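Tripod bowl

A tripod bowl is a rounded vessel standing on three legs. The form is found in cookware, tableware and garden pottery, and small versions are used as planters, candle holders and desk ornaments. The legs are joined to the underside of the bowl and may be cylindrical, tapered or curved.

Form

Three feet will rest on an uneven surface without rocking, although a tripod bowl tips more easily than a four-legged one when pushed between two of its feet. Potters usually space the legs evenly and set them slightly in from the widest part of the body. Cylindrical legs commonly end in a flat circular foot. The rim may be straight, turned in or flared.
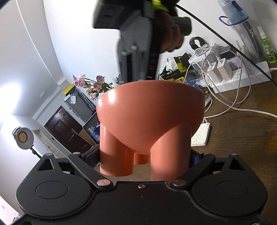
Color and finish vary with the material. Unglazed clay fires to a range of oranges and browns, and the same shades are widely copied in glazed ware, painted wood and molded plastic. A glossy surface is easier to wipe clean than bare clay, which absorbs water and stains.

Making

In ceramic work the bowl is thrown or molded first. The legs are made separately and attached with slip once the body has stiffened. The piece is then dried upside down so that the legs do not bend under its weight. Plastic bowls are often molded in one piece.

Murby, a maker of small household pottery, introduced a three-legged bowl designed by Hanne Bundgaard in a run of 900. A later version, the Brina, has shorter legs and a wider rim.

See also: Footed bowl; Planter; Tripod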